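Egan Street library is staying open late again

Good news for those of us who never make it home before six! The Egan Street branch starts its late hours again this week, with the doors open until 9 p.m. on Tuesdays and Thursdays. I stopped by on 9 December 2024 to pick up a hold and the new schedule was already taped up by the returns slot.

You may remember the late hours were cut in July, when the Semaleo bus line stopped running past eight and the evening crowd thinned out. I missed them a lot (my kitchen table is a terrible place to read). The bus is back on its old timetable now, so the library is following along.
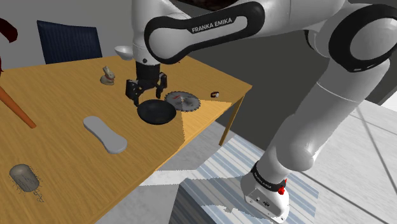 The other change is the loan limit. You can now take out 5 movies at a time, up from 2, and keep them for two weeks. Books stay the same as before. There are also about 630 new titles coming over from the old Senditz branch, mostly mysteries and cookbooks from what I hear, and I plan to be first in line for the cookbooks.

Parking is free after six in the Stundus Avenue lot, which has 79 spaces and fills up fast on Thursdays thanks to the choir practice next door. Bring your card, and if yours has expired like mine had, the front desk will renew it while you wait.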